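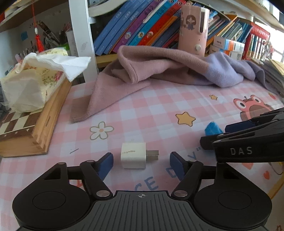 By Ernő Kiss, Margaritis Press Office
Trunedton, February 2024

Margaritis, the housewares and travel goods retailer, will open its second Trunedton store in September, the company said. The new shop will take over the ground floor of the former Wakis shoe warehouse on Junduvska Street and will cover 900 square meters.

The store will carry travel accessories, small electrical goods, toiletries, bedding and kitchen basics. A pickup counter for online orders will be open until 10 p.m. Staff from the existing shop will be offered transfers before outside hiring begins.

"Customers on the east side have been asking us for a shop they can reach without crossing the river," said Myrto Kyriakidis, regional manager at Margaritis. "We looked at 7 sites. Junduvska Street had the parking and the bus stop."

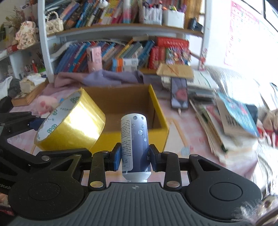
Work on the building starts once the city has approved the new loading entrance. The brick front will stay as it is. Inside, the old freight elevator will be replaced and the floor leveled to remove the step at the main door. Lambros Psarras is the architect for the project.

The first Trunedton store will keep its present hours and product range. Gift cards and loyalty points will be valid at both locations.

Applications for sales and stockroom jobs can be picked up at the customer service desk of the existing store.

Press contact: Ernő Kiss, Margaritis Press Office, Trunedton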